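Notebook, charger sorting
February, Saturday, started 9:40

Carton from Grerar opened this morning. Packing slip says 2000 small USB chargers, mixed colors, two-blade plugs. Brullon wants them sorted by color, checked for bent blades and repacked before the end of the month. Mohamedi has the meter, so no electrical checks today, looks only.

Working on the marble top again. It wipes clean and the grit from the carton doesn't stick to it. Downside is the same as last time — the stone is busy and a hairline scratch on a case is easy to confuse with a vein behind it. Pick the unit up before writing it off.

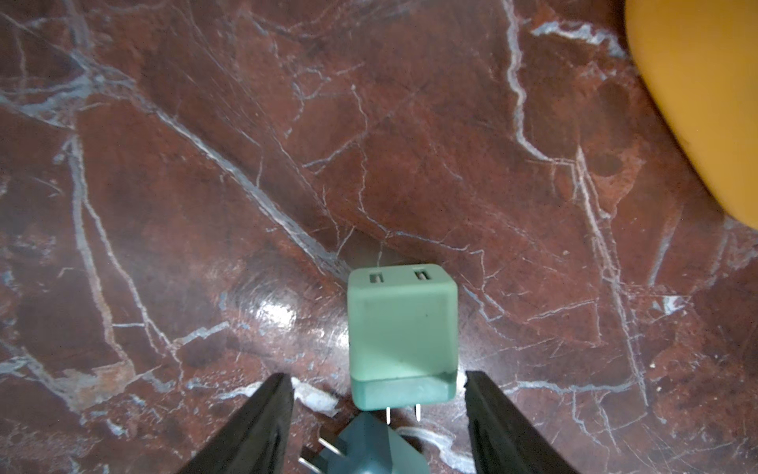
Case finish first. I set the reject rule at any mark a fingernail catches on; specks that don't catch are passed. On the mint ones there is a lighter body and a darker teal band toward the plug end, with a seam between them, and that seam is where I want the nail run all the way round. A tiny dark speck like the one on the main face here is a pass if it's flat. Both USB ports get a look inside for bent contacts. Glare off the stone is bad near the front, so turn the unit away from it.

Tally at the 11:15 break: 400 through. Most rejects are blades out of parallel, a few are open seams. Did not try to straighten any. Idard did that with the last batch and two came back.

Color names need fixing. I had been writing "green" for everything between mint and turquoise, and Beatrice Magesa had been writing "teal" for the same pieces, so the two sheets don't add up against each other. Agreed to write teal for the lot and put the shade in the notes column if it looks well off. Old sheet is clipped behind this page, don't use it.
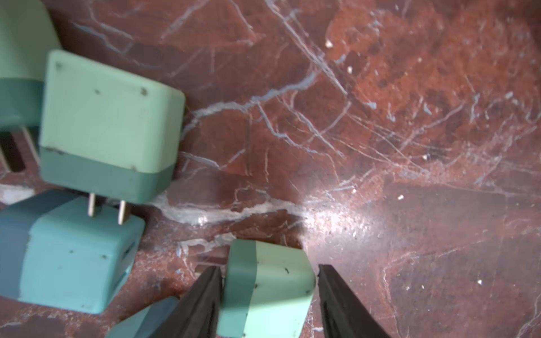 Mint and teal plug adapters on the marble, one of them noticeably bluer than the rest.

Asked Grerar whether the bluer shade is a separate part number. No answer yet. Keeping them with the teals until we hear.

After lunch, bins. Three across the back, yellow, dark teal and white. Labels keep peeling off the rims so I've stopped relabeling them and wrote the key on the whiteboard.
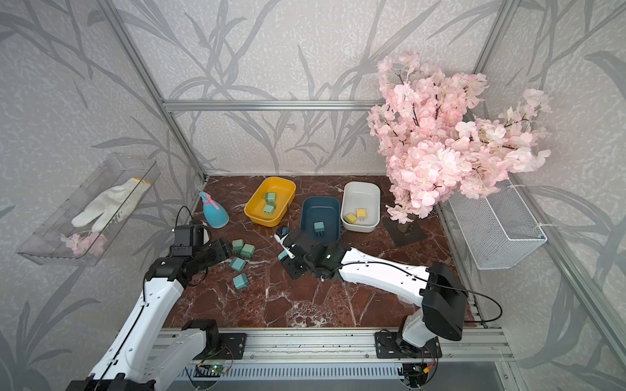 Bin colors don't follow plug colors and this has to be said to anyone who joins in. Beatrice asked twice and I got it wrong once myself. Teal plugs are in the yellow bin and the yellow plugs are in the white one, with a single teal in the teal bin. The loose teals on the stone in front of the yellow bin are not to be counted until they are in something.

Stopped at 4:30. Count stands at 1371 checked, almost 4 hours of work left by my guess.

To do:
Ask Mohamedi for the meter back
Chase Grerar on the shade
New labels, the cloth kind
More foam sheet for the repack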